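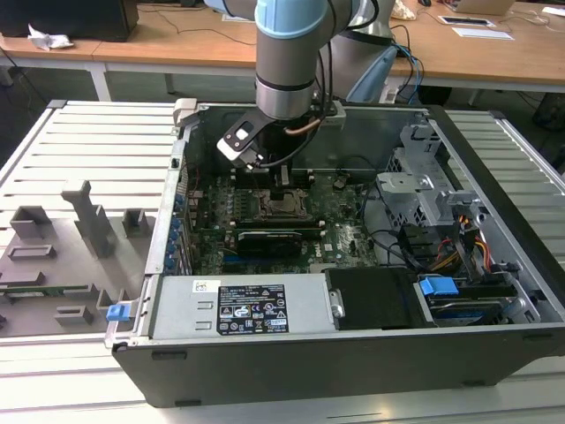

The inside of a desktop tower, with the case on its side.

Subject: Re: [kurkent-neighbors] Bulky item day, again

Yasaman Pakzad wrote:

> Does anyone know whether the town will take electronics on bulky
> item day this spring? The flyer says "household goods" and then
> shows a drawing of a sofa. I have two old desktop computers, a
> dead printer and a treadmill that I suppose counts as a household
> good if you hang enough coats on it. Last year I put a lamp out
> and it was still there in the morning with a sticker on it.
>
> Yasaman

Yasaman,

The sticker means your lamp was considered and turned down. I have had the sticker for a bookcase, a birdbath and one perfectly decent door.

I called the Omcombe transfer station to get you a real answer, and after 12 minutes of flute music a very pleasant man told me the following. Furniture goes to the curb. Treadmills go to the curb if two people can lift them, and he did not say which two people. Anything with a plug and a circuit board does not go to the curb at all. It goes to the blue shed behind the scale house at Omcombe, where you have to bring it yourself, before 2 in the afternoon, with proof that you live here. A library card won't do. I asked.

The printer costs $6 to drop off. The computers are free. I asked him why and he said the printer people never worked it out with the county, which sounded like a long story that he was willing to tell, so I thanked him and hung up.

Take the hard drives out first. They will offer to do it for you, but the form you sign says they aren't responsible for anything on them, in larger type than the rest of the form. On most desktops it's a matter of opening the side panel and undoing a few screws. Unplug it, obviously. If the case has been under a desk since the Kirkitz Road flood, wear something you don't like.
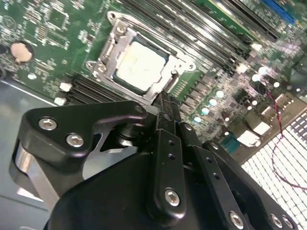 Kurkent Neighborhood Association | Streets & Trash Group

As for the flyer, I did bring it up at the March meeting. The sofa drawing comes from the hauler, Seidel, and Seidel prints 3,000 of them at a go, so we'll be looking at that sofa until they run out. I suggested we tape a slip of paper to each one with the rules on it. This was received as an offer to do the taping.

A few other things while I have everyone:

Paint cans go out only if they're dried solid with the lid off. Kitty litter does the trick.

Mattresses need a bag. The hardware store has the bags, at a price that suggests they know why you came.

Please don't put things out a week early. The house on the corner of Kirkitz had a recliner at the curb so long last time that people were giving directions by it.

Whoever left the box of encyclopedias on my steps marked FREE, I have them, they're dry, and volume M is missing. I would like either volume M or for you to come get the rest.

Yasaman, I have a hatchback and will be going to Omcombe anyway with a microwave. There's room for your computers and the printer. The treadmill is between you and your coats.

Agustina Zapata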